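Ticket 3978
Queue: Household appliances, Drusville help desk
Subject: Microwave shows 0 and won't take the time I give it
Opened: Monday, February 17, 2020
Status: Resolved, left open for comments

Customer message

Hello, and thank you in advance to whoever picks this one up. I've written to you before (the kettle, last August) and you were very patient with me, so I'm hoping for the same again.

The trouble is with the microwave in our shared kitchen at the Homdale building. It came to us second-hand through Kołodziej, the house clearance people, and it arrived very clean and with no booklet at all. It lives on the white table against the wall, and it had been perfectly well behaved until last week. Now I press the buttons for a time, go off to find a spoon, and when I come back the display has gone back to 0 and my soup is exactly as cold as it was. No error letters, no beeping that I've noticed, only the 0.

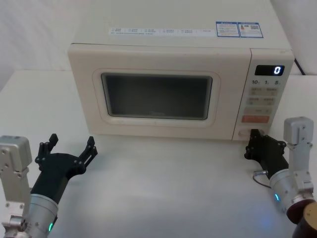
I have tried the obvious things. I switched it off at the wall, made a cup of tea, drank it, and switched it back on. I wiped the edge of the door and the part it closes against, as there was a bit of dried porridge there (not mine, but never mind). I also tried a different socket, the one the toaster normally has. The light comes on when I open the door and goes off when I shut it, so it plainly has power.

The row that says 10, 1 and 5 is where I get into a muddle. I had been treating them like the keys on a telephone, so for a minute and a half I was pressing all sorts. It did use to work more often than not, which is why I didn't think it could be me.

Reply from the help desk

Good morning, and lovely to hear from you again — I hope the kettle is still going strong.

Thank you for such a thorough write-up, it saves a good deal of to and fro. Power and door light both working is good news. A 0 sitting on the display with the door shut normally means the oven is waiting for you, so I'd like to rule out the buttons before we talk about a repair.

Could you put a mug of water in, close the door firmly and try the following?

1. Press the cancel button once, so that we know we are starting from nothing.
2. Press the button under the 1 a single time and wait. Tell me what the display says.
3. Press the start button straight away afterwards.
4. If it runs, let it finish and feel the mug (carefully, please).

The three figures are amounts to be added on, and each press puts a bit more on the clock. I suspect the small character after each one is the unit of time. If you could also tell me the make, I'll see what we have on the shelf by way of instructions.

Customer message

Well, I feel rather foolish, but pleased! The make is Midea, it's printed at the bottom of the door glass and I must have looked past it a hundred times.

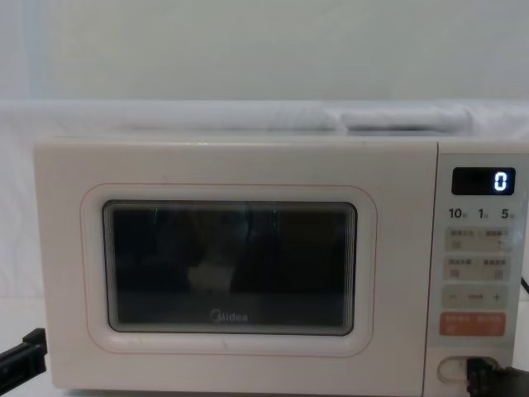
I did your steps with my blue mug. One press under the 1 gave me a minute, and when I pressed start straight afterwards it ran all the way down and the water was nicely hot. Then I did it again my old way, wandering off before pressing start, and it dropped back to 0 just as before. So it was giving up waiting for me, I think. Before last week somebody else was usually standing there and must have been pressing start on my behalf.

One more question while I have you. The characters on the buttons are Chinese, and there are 17 of us sharing the kitchen, most of whom guess. Would sticky labels do any harm?

Reply from the help desk

Not foolish in the least, we get this one a lot with second-hand ovens. Yes, it clears the time if it's left alone too long before starting.

Labels are fine on the panel. Please keep them off any vents and off the inside of the door. Plalik do a wipe-clean sheet of 34 small ones that peel off without leaving glue, and we keep them at the front counter. I couldn't find an English booklet for yours, I'm afraid, but if you copy out the characters I'll gladly ask upstairs.

I'll mark this as resolved and leave it open until the end of the week in case the porridge culprit has questions too.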